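Tips for teaching household chores with a hand-held gripper

These notes are for people recording chores at home so a robot arm can learn them. Most apply to driving an arm by remote as well. They are in no special order.

Pick one job and write it down in a single sentence before you start. "Move the cord from the bed to the box" is a job. "Tidy the bedroom" is 12 jobs, and if you record it as one you will spend the evening cutting it up.

Squeeze slowly. People close the fingers the way they close their own hand, fast and all at once, and the cloth shoots out of the tip. Close until the pads touch the item, wait a beat, then close the rest of the way. On the Hubmann grips the trigger has a soft first stage that helps with this. On the older Stotico ones you have to feel for it.

Come at fabric from above and pinch a fold. If it is lying flat, push one finger along it to raise a ridge and pinch that. Flat sheets are the hardest thing in the house, so leave them until you have done socks and dish towels.

Keep your other hand out of it. If you catch a slipping shirt with your free hand, the recording now shows a shirt that stopped falling on its own. Let it drop, pick it up with the gripper and carry on, or throw out the take.

Bedrooms are worth the trouble. A kitchen counter is easy to clear and everyone records there first, so you end up with hundreds of takes of cups. Beds have soft edges, patterned covers and clothes that hang over the side, and the arm has to learn to find things in that. Don't strip the bed down to a plain sheet. A patchwork quilt with cords and clothing lying on it makes a good work surface as it is.

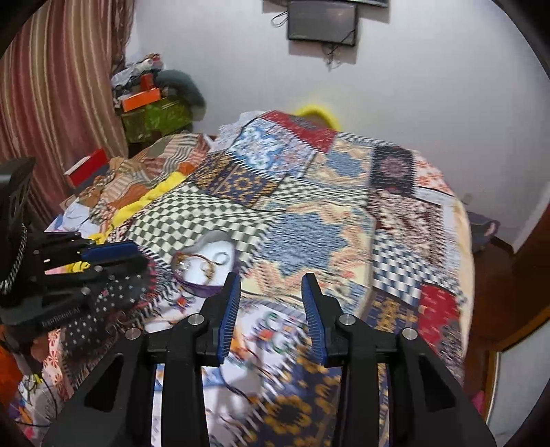
How many takes do I need of one chore?

Plan on 182 for something simple like putting a folded towel in a basket, and up to 446 for anything with a loose cord or a zipper. Spread them over several days. Takes recorded back to back come out nearly the same, and the arm learns less from them.

Move the item between takes. Turn it, bunch it up, put it on the far side of the bed. Change where you stand too. I shift one step to the left every 8 takes and go back to the start when I run out of floor.

Reset with your hands, after you have stopped recording. I lost most of a February weekend to takes that ended with me reaching in to put the shirt back.

Check the pads. Lint from blankets fills the ridges and the grip gets slick. An old toothbrush and a little dish soap will clean them. Dry them well before the next take.

Look at the screws while you are at it. Snug is enough. If a finger wobbles, the opening width in your file will be off.

Keep mistakes that you fixed with the gripper - a missed pinch followed by a good one is useful. Toss the ones where you gave up. I name the files with the chore first and the result second, so the bad ones sort together.

If you are driving an arm by remote, slow down more than you think you should. There is a lag between your hand and the arm, and with the Valtita controller it is enough to make you overshoot a small item. Move, stop, let it catch up, then close. Lower the arm the last few inches with the speed turned down.

Cords need their own session. Pick them up near the plug end, lift until the slack clears the bed, and then carry. Dragging a cord across a quilt pulls everything else along with it.

Rest your wrist. The gripper feels light for the first few minutes and then it doesn't. Sloppy takes mostly come from a tired hand, so I stop when my elbow starts to drop.

Watch one take all the way through before you record a full set. A sleeve over the lens or a bad clock setting will spoil the whole batch. Ivska's viewer plays at double speed, which is fine for this.

Updated Fri 22 May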